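件名: Re: プラコップの色分け、みなさんどうしてます?
差出人: Reiko Onishi
宛先: 台所と食器の雑談メーリングリスト
日付: 2020-12-05

大西です。ひさしぶりの投稿になります。
コップの話題が出ていたので、うれしくなって出てきました(笑)

ヒラノさんの投稿から引用します。

> 子どもが友だちを連れてくるようになって、プラスチックのコップを
> 買い足そうと思っています。いま家にあるのは透明のものばかりで、
> 誰がどれを使っていたかすぐわからなくなり、そのたびに新しいのを
> 出してしまって、夕方には流しがコップだらけです。
> 色つきにすればいいのかなと思うのですが、
> 1) 何色くらいそろえるのが使いやすいでしょうか
> 2) 重ねてしまうと抜けなくなりませんか
> 3) においや色移りは気になりますか
> 取っ手つきとどちらがいいかも迷っています。
> 使っている方がいたら教えてください。
> Hilano

流しがコップだらけ、わかります! うちも去年まではまさにそれで、麦茶をひと口飲んでは置き、また別のを出し……で、夕飯のしたくの前にまずコップを洗うところから始まる毎日でした。水切りかごがコップだけで埋まって、お茶碗を置く場所がないんですよね。

うちがいま使っているのは、取っ手のない、上がちょっと広がったごくふつうの形のコップです。ピンクと水色と黄緑。駅の向こうのBaltierという雑貨屋さんで6月に買いました。ひとつ258円。最初はセットで箱に入ったのを買うつもりだったんですが、箱のほうは赤や紺の濃い色ばかりで、テーブルに置くとどうも強い。バラ売りの棚の前でずいぶん迷って、やわらかめの色をひとつずつ選びました。黄緑だけはけっこう元気な色ですけど、これは下の子が握って離さなかったのでしかたなく。いまではこの黄緑がいちばん目につくので、片づけ忘れてもすぐ見つかって助かっています。
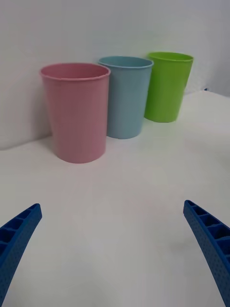

で、ご質問の1番、何色かという話ですが、私は「家にいる人数分だけ」をおすすめします。うちは私と子どもふたりなので三色。最初に色を決めてしまって、その日は一日そのコップだけ。お茶を飲んだらさっとゆすいで、トレイの自分の場所に戻す。これだけで洗い物がぐっと減りました。夫は陶器の湯のみじゃないと嫌だという人なので、この制度の外にいます。

お客さん用はまた別で、同じ形で白いのをしまってあります。遊びに来た子には白いコップを渡して、マスキングテープを貼って名前を書いてもらうんです。これがなぜか大人気で、絵まで描く子がいて、おやつの前に25分くらい平気でたってしまいます。テープはその日のうちにはがしてくださいね。一度忘れて何日かそのままにしたら、のりが残ってべたべたになり、食用油でこすって取るはめになりました。

色選びでひとつだけ失敗談を。じつは最初、うちはピンクのほかに薄い桃色も買っていたんです。店の明るいところでは全然ちがう色に見えたのに、夜の台所の電灯の下で並べたらほとんど同じ! 上の子が「これ私の」「ちがう私の」と毎晩やるので、桃色は洗面所の歯みがき用に異動になりました。ですから、買うときはお店の奥の暗めの棚のところでも見くらべてみるのがいいと思います。薄い色どうしなら、ピンクと水色くらいはっきり離れていれば、寝ぼけていても間違えません。

2番の重ねる問題。これはですね、抜けなくなります(きっぱり)。正確にいうと、洗ってすぐ、まだ水気が残っているのに重ねると、ぴたっとくっついてしまうんです。力まかせにひねって、勢いあまって食器棚の角に手をぶつけたことがあります。痛かった……。くっついたときは、内側のコップに冷たい水を入れて、外側をぬるま湯にしばらくつけておくと抜けます。熱湯はやめたほうがいいです。コップの底に耐熱の温度が書いてあると思うので、そこは見てからにしてください。

いまはもう重ねるのをあきらめて、三つくらいなら並べておけばいいや、という方針です。白いカウンターの壁ぎわがコップの定位置で、きっちりそろえず、ちょっと斜めにずらして置いています。まっすぐ一列にすると、奥のを取ろうとして手前のを倒すんですよ、うちの子たちは。斜めだと手が入るらしくて、倒す回数が減りました。軽いから空だとほんとうによく倒れます。そのかわり落としても割れないので、私はもう何も言わなくなりました。 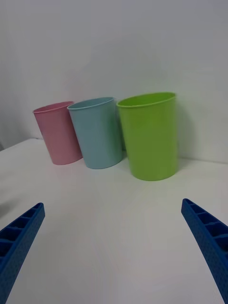 左からピンク、水色、黄緑。白い壁の前に立てて並べたところです。

並べておくとほこりが気になるという方もいますよね。母などは絶対に伏せて置けと言います。私も伏せていた時期があるんですが、伏せると今度は中に湿気がこもって、なんとなくにおう気がするんです。なので、よく乾かしてから上向きに置いて、使う前にひとゆすぎ。大ざっぱですみません。きちんと派の方のやりかたもぜひ聞きたいです。

3番のにおいと色移り。麦茶と水と牛乳だけなら、そんなに気になりません。要注意はトマトジュースと、カレーのときの水! カレーを食べた口で飲むと、ふちのところがほんのり黄色くなります。黄緑だと全然わからないんですけど、水色とピンクはすぐわかる。うちではカレーの日だけガラスのコップにしています。もしついてしまったら、ぬるま湯に酸素系の漂白剤をとかして30分つけておくと、かなり薄くなりますよ。においは、重曹を入れた水を一晩張っておくのが私は好きです。研磨剤入りのスポンジはおすすめしません。表面に細かい傷がついて、そこにまた色が入るので、いたちごっこになります。これも経験者は語る、です。

それから取っ手つきとどちらがいいか。うちの下の子が小さいころは、Drultellというところの取っ手つきを使っていました。ふたもついていて、たしか3000円近くしたんじゃないかな。ものはとてもよかったです。でも取っ手があると場所を取るし、取っ手の付け根のところが洗いにくいんですよね、細いブラシじゃないと届かなくて。両手でコップを持てるようになったら、もう取っ手なしでいいと思います。上が広がっている形だとスポンジがそのまま底まで入るので、洗うのが本当に楽です。ヒラノさんのところはお友だちが来る年齢ということなので、取っ手なしで大丈夫じゃないでしょうか。

あ、あと大きさ。子どもの手に合わせて小さいのを買いたくなるんですが、小さすぎるとおかわりの回数が増えて、つぐ係(私)が座れません。お店で手に持ってみて、ちょっと大きいかな、くらいでちょうどよかったです。なみなみつがなければいいだけなので。

長くなってしまいました。コップだけでこんなに書くとは自分でもびっくりです。そういえば前にどなたかが、プラコップを引き出しの中の仕切りに使っていると書いていらしたと思うんですが、あれはどの引き出しでしたっけ? 洗面所に行った桃色がそろそろ引退しそうなので、まねしたいです。過去ログを探したけれど見つけられませんでした。覚えている方がいたら教えてください。

大西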